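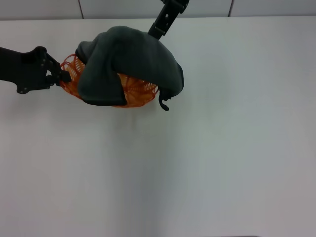
Export limit and battery clipping on a community hall system
Forum: Small-scale generation > Grid connection

busbar_bill
We run a 40 kW array on a village hall roof with a Dimeck three-phase inverter. The network operator has capped export at 13 kW. On clear days between 11am and 3pm the inverter throttles for long periods. Last year's log gives 973 kWh lost to curtailment, going by the difference between modelled and metered output.
Two options are on the table. One is a Clornisent battery on the DC side. The other is to reapply for a higher export limit. Has anyone done either on a similar roof?

lowhead
Where does the modelled figure come from? If it is the inverter's own estimate, treat it with care. Dimeck units calculate available power from the last unthrottled reading and hold that value until the next sweep. Passing cloud makes the estimate read high.

busbar_bill
It is the inverter's estimate. There is no separate irradiance sensor.

lowhead
Then the true loss could be a good deal lower. Fit a reference cell before you spend money on storage.

tariff_watcher
Disagree. A reference cell and logger will cost more than the lost export is worth over several years. Price the 973 kWh at your export rate and see what you are arguing over. If the hall has any daytime load you could shift, start there. Immersion heater on a diverter, done in a morning.

busbar_bill
There is an immersion, 3 kW, on a timer set for 5am. Point taken. The kitchen is the other large load but it is used in the evening.
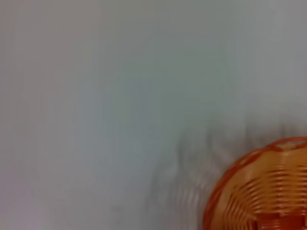

Orange basket, lower right corner.

pennine_hydro
Reapplying is not as slow as people say. We did it for our site at Skyrme. Eight weeks from form to offer, no reinforcement charge. It depends entirely on what else is connected to your transformer. Ask for the fault level and the existing generation on that feeder before you pay for a study.

lowhead
Eight weeks is unusual. Ours took most of a year and came back with a transformer upgrade in it, priced at more than the array.

pennine_hydro
Different network area, I expect. It still costs nothing to ask for the feeder information.

tariff_watcher
It costs nothing in some areas. Others charge for anything beyond the public heat map. Check first.

kwp_and_rising
On the battery: DC coupling with that inverter needs the later control board. The early boards will not charge from clipped power while the export limit is active, they just throttle the strings. Look at the serial plate. If the board revision ends in A, you would have to go AC coupled, and then the battery inverter counts towards your connected capacity and you are back to filling in forms anyway.

busbar_bill
Plate says revision A. That rules out the DC route unless the board can be swapped.

kwp_and_rising
It can be swapped. Prurkent did ours. You need the G99 paperwork amended afterwards if the firmware version on the certificate changes. Ours did change.

lowhead
A board swap does not need a fresh application if the settings are unchanged. A notification is enough.

kwp_and_rising
Our operator asked for a witnessed test of the export limiter. Fail-safe response had to be shown within the time limit with the comms cable pulled out. I would not assume a notification will do.

lowhead
Fair enough, if the limiter logic sits on that board. On ours it is in the external meter.

busbar_bill
Ours is on the board. I have moved the immersion timer to 11.30am for now and asked the operator for the feeder data. Will post the reply when it comes.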